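The Narrow Gap: Aluminum Channel and the Business of a Drawer That Closes

Most kitchen drawers fail at the edges. The front stays handsome for twenty years while the metal behind it bends, collects grit and starts to drag. Manufacturers know this, and the better ones have moved their attention from the face of the cabinet to the few inches of metal behind it.

Lulora, a small cabinet shop in Sirkness, builds kitchens with handle-free fronts. The fingers go into a continuous metal channel set horizontally between one drawer and the next, and the front is pulled from its top edge. The system removes the handle and its two screw holes. It also removes the tolerance a handle provides. A bar handle mounted slightly out of line is a cosmetic fault. A channel mounted out of line shows along the whole run of cabinets, and the drawer fronts below it will either rub or leave a wedge of shadow that widens toward one end.

The shop's standard run is 3000 millimeters. At that length the behavior of the metal matters more than its finish. Aluminum expands by close to 0.02 millimeters per meter for each degree Celsius, so a full run fitted in January in an unheated house will be longer by July. The shop fixes each channel rigidly at the center and lets both ends move in slotted brackets. End caps are pressed in, with no adhesive, and sit over a small expansion gap.

Stiffness comes from shape. A flat strip of thin metal waves when it is leaned on, and it dents when a pan is set down badly. Folding or extruding the strip with lengthwise ridges raises its resistance to bending along the run without adding much weight. The ridges also break up reflections. Pale metal under ceiling lights will show every ripple in a wide flat area, and a few parallel lines give the eye something straight to follow.
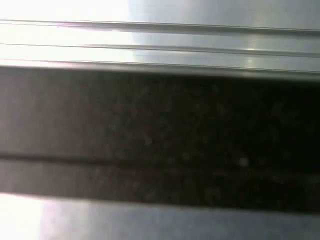

Ryan Greenwood objects to ridges on principle. Every groove, he argues, is a place for flour and grease to settle, and a channel that cannot be wiped clean in one pass will be dirty within a week. He would accept a heavier gauge of flat metal and pay the difference.

The objection has merit. A groove with a square internal corner holds crumbs that a cloth will ride over. A groove with a rounded bottom, at least as wide as a folded cloth edge, gives up most of what falls into it. Lulora's current profile uses the second type. A soft brush drawn from the center toward each end does the rest, followed by a damp cloth and a dry one. Scouring powder should be kept away from anodized metal, and so should oven cleaner — the alkali attacks the oxide layer and leaves gray blooms that cannot be polished out.

Beveled edges deserve the same scrutiny. The point where pale metal turns down toward a dark recess is the part that hands touch and the part that chips. A sharp fold looks crisp in a showroom and wears to a bright line. A small bevel hides wear better and is kinder to knuckles. The shop specifies it on every profile, including the low one under the sink, where few people will see it.

The Goossens profile, bought in and cut to length, is the less expensive option. It has thinner walls, and brackets have to be set at 417 millimeters on center to keep it from flexing. Lulora's own section can go wider. Over a long run the extra brackets and labor absorb some 5 percent of the saving, and the installer loses time in alignment as well.

Alignment is done with a straightedge and a line laser, starting at the corner cabinet. Screws are left a half turn loose until the whole run is true, then tightened from the center outward. Drawer fronts go on last. The gap between channel and front is set at 6 millimeters with plastic spacers, and checked again after the drawers have been loaded, as a full set of plates will pull the runners down slightly.

Replacement is the weak point of the system. A dented handle is unscrewed in a minute. A dented channel means removing the fronts above and below it, and on a Fendness installation with a stone worktop the top bracket can be reached only from inside the cabinet, with a short driver and the drawer box out.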